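Trial Log

The Durnport team had 2,000 points to earn and one table to clear. Montserrat Peñalver kept the log, which the rules required, and wrote it in the past tense, which they did not.

"Jaw gap?" she asked.

"Two millimeters over," said Csenge Hegedűs. She turned the screw back. The pads on the practice grippers were new and had not been calibrated.

Montserrat wrote: gap corrected, trial 332. Under remarks she added that Csenge had stopped speaking to Gebhard at lunch. She struck it out with a single line, so that it remained legible, per the rules.

"Peel, then tissue," said Csenge. "Five runs each."
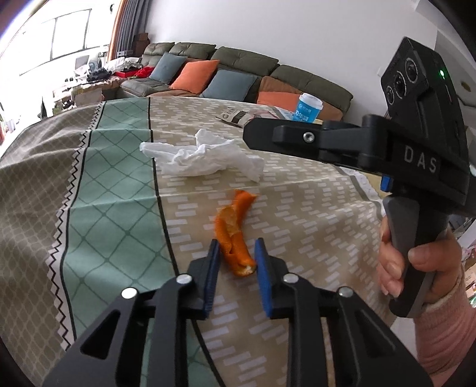
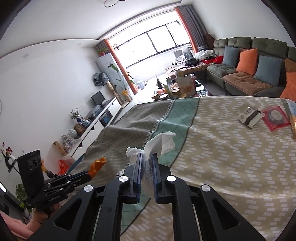

Remarks

Gebhard came back in the evening with the spare battery and read the log standing up. He read the struck line twice. Then he initialed it.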